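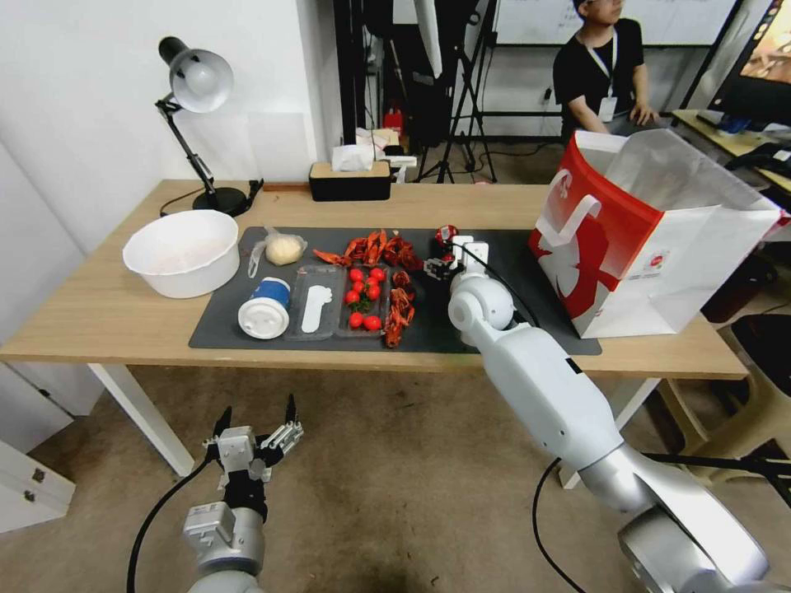

Keeping the retirement paperwork in one drawer (finally!)

I've been drawing my pension for a few years now, and for most of that time the letters lived in a heap next to the toaster. Then I had to find a single annual statement for the tax return and lost a whole evening to it, so one wet week in January I cleared a kitchen drawer and started over. These are the things that stuck.

Get one accordion folder and label the tabs by who sends the letter. I tried sorting by year first and could never remember which year anything happened. Mine say Pension, Bank, Tax, Health and Odd Ones. Odd Ones is the fattest – I've made my peace with that.

Write the date you got it in pencil on the top right corner of every letter. Letters can take ages to arrive, and if there's a deadline to argue over you'll want to know when it landed on your mat.

Keep a one-page sheet at the front with your member number, the phone line, the hours they answer and the last four digits of the account the money goes into. Leave passwords off it. Mine go in a little notebook that lives somewhere else entirely (and no, I'm not telling you where).

I check the deposit on the same morning every month, with coffee. Mine should be $756, and one month it came in at $700 because my tax withholding had changed and I'd skimmed right past the notice. One phone call sorted out what had happened, but I'd never have caught it if I only looked at the balance.

When you call, jot down the time, the name of the person and what they promised. I use the back of the letter itself so the two can't get separated. Calling at 2 in the afternoon works better for me than first thing, when the hold music goes on forever!

For storage I have a Jiltance folder and a box of 500 plain envelopes from Unska, which will probably outlive me. Skip the plastic sleeves. They slide around and everything ends up on the floor.

Friday is shredding day at my house. Old envelopes, duplicate notices and the flyers that come tucked in with statements all go. Anything with a benefit amount on it stays in the folder.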